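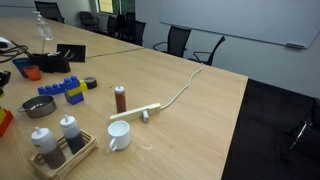
Meeting room table, sorting afternoon

Semeniuk House has one large meeting room, and twice a year its table is used for sorting the contents of the shared kitchen and the play corner. The page records the June round. Ching-wen Kwan kept the list and Ildikó Magyar did the labels. Inventory numbers refer to the house register, which currently runs to 868 entries.

The table
Long conference type, light wood. Wipe with a damp cloth only. Mugs and pans go on it cold.

Sauce bottles
Squeeze type with white caps. One with a reddish-brown sauce stands out on the table, and two with darker contents are in the slatted crate. All three go back to the kitchen after the date check. Anything without a readable date on its label is emptied and the bottle washed. Caps are soaked separately, as the nozzles block.

Crate
Shallow, light wood, slatted. Register no. 162. It stays with the bottles and is not to be used for the toy blocks, which have their own box in the Eden room.

Power strip
Cream-coloured, with a white cable and a small white plug in one socket. Listed under electrical items, not kitchen. Due for its yearly test with the other leads. Coil the cable loosely for storage – no tight bends at the strip end.

Mug
White ceramic, one handle. Returned to the shelf above the sink. The house set should number 23; check against the shelf card before ordering more.

Saucepan
Small, metal, thin wire handle, dull silver inside. Suitable for sauces and single portions. Stored on the lower shelf, inside the larger pan.

Toy blocks
Large studded type in blue, yellow and red. Take built pieces apart before boxing, long blocks at the bottom. Wash in lukewarm water with a little soap and leave to dry with the studs facing up.

Tape
One roll, black. Belongs in the tool drawer. Fold the end under by a finger's width when putting it away.

Plastic cups
One blue, one orange. Play corner stock, kept apart from the kitchen cups.

Caddy
Black, rectangular, for small items. Emptied and refilled at each round. Pens go to the office, batteries to the collection tin, and anything unclaimed is held for 3 months.

Corrections to register numbers should be left with Ching-wen in the Borar office before noon. The next page covers the cupboard under the stairs.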